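Two-slot toaster, one side browns more

forkthorpe_jan
11/7/25
Doing one slice in my green two-slot and the side facing the middle comes out darker. Is it had it?

Datonora
No. Most of them do that with a single slice. Turn it round halfway.

preda177
Disagree, mine doesn't. I'd empty the crumb tray and check the slice isn't leaning on the guard wires.

forkthorpe_jan
Tray's clean. It's always the right slot I use, left one stays empty.

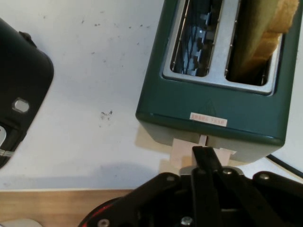 Bread is plain white from the bakery, cut a bit thick. I'll try the left side tomorrow and see if the colour changes.

Datonora
Thick bread leans. Cut it thinner.

preda177
Or spend $30 on a new one.

forkthorpe_jan
Not spending $30 over one slice of toast.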